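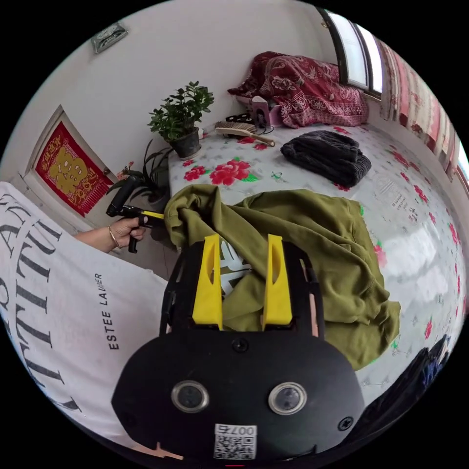
Mastora Firilside upholstered bed: review after 11 months

Filed under: Bedroom / Beds and Headboards / Owner Reviews

I bought the Firilside from Bickerstaff last winter to replace a metal bed that squeaked. It has been slept in every night since, and I have cleaned it often enough to have an opinion on the finish.

It comes in plain white or in the floral print. I ordered the floral, which is a glossy white faux leather with red and pink peonies and some small green butterflies. The website photos made the reds look closer to orange. In my room they are a true red, and the green of the leaves is stronger than I expected. Order the swatch first if the color matters to you. I didn't, and I got lucky.

Delivery and assembly

Two boxes came on a Tuesday. The headboard is packed by itself with foam corners and it is heavy, so have a second person on hand for the stairs. Assembly took us 3 hours, including the time spent redoing a side rail we had put on backward. The instructions are drawings only, and the left and right rails look the same on paper. The bolts were all there. The hex key in the bag is soft and I switched to my own after the first corner.

Leave the headboard bolts loose until the rails are on. If you tighten them first the holes at the foot end will not line up.

The headboard

This is the reason to buy the bed. The padding is thick and I can sit against it for an evening without putting a pillow behind me. The tufting is a diamond pattern of stitched lines, with a sparkly rhinestone-style button at each point where they meet. In the morning with the curtains open it stays fairly quiet. At night, under the ceiling light, it throws back a lot of shine.

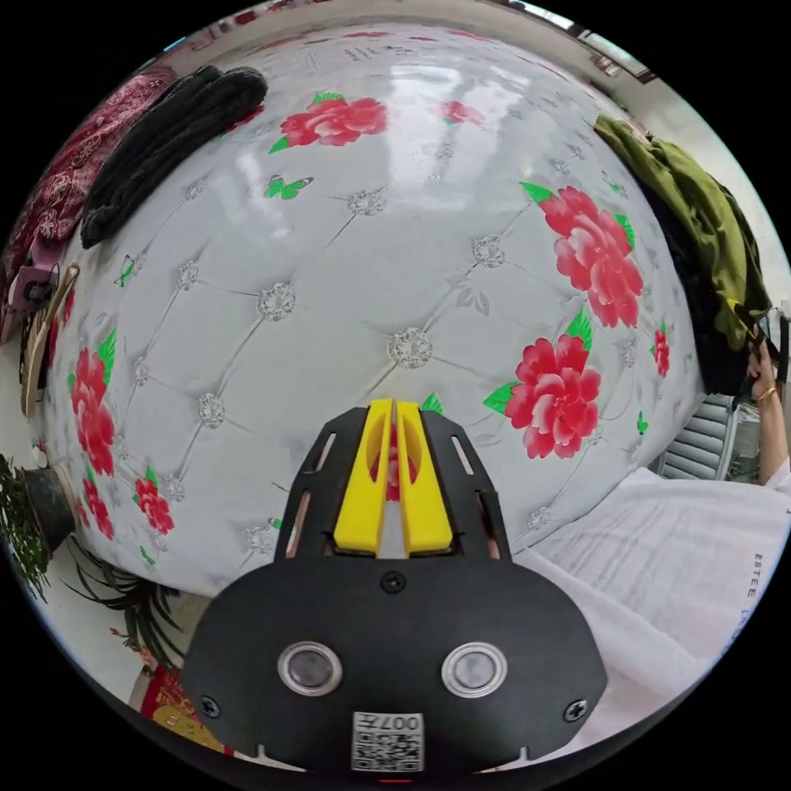 Dust collects in the stitch lines and around the buttons. A dry paintbrush gets it out, and a damp cloth does the rest. I used a little dish soap on a hand cream smear and the print did not lift or fade. I would keep anything rough away from the flowers all the same.

One button came loose in the second month. Bickerstaff sent a replacement after two emails, and it pushes in from the front. It has held so far. The others are tight when I wiggle them.

The faux leather does feel cold on bare shoulders in January. A throw over the top fixes that, but then you are covering up the part you paid for.

Bedding that goes with it

I tried plain gray sheets and the headboard looked like it belonged to another room. What works for me is the Tusora floral set, white with red flowers, which cost me 40 dollars. The flowers are smaller than the ones on the bed and the two prints get along. The fitted sheet stays on at the corners. It wrinkles in the dryer - I take it out while it is still a bit damp and put it straight on the mattress.

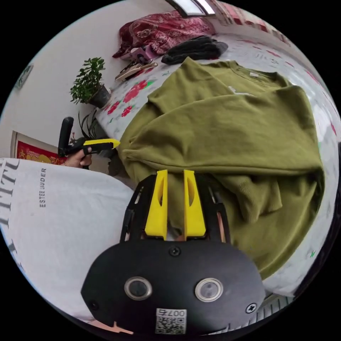 I also use the bed as a folding table on laundry day, so the sheets see plenty of sweatshirts and knits that never quite make it to the closet. There has been no pilling yet, and dark clothes have not left color on the white.

Price

I paid 200 dollars over what a plain bed of the same size would have cost. For the comfort of the headboard I think that is fair. If you only want somewhere to put a mattress, it isn't.

Good: thick padding, print wipes clean, no squeaks
Not so good: confusing rail drawings, soft hex key, one loose button, cold in winter

Four stars out of five. The missing star is for the rails and the button.

Contact us | Terms of use | All reviews are copyright of their authors | Back to top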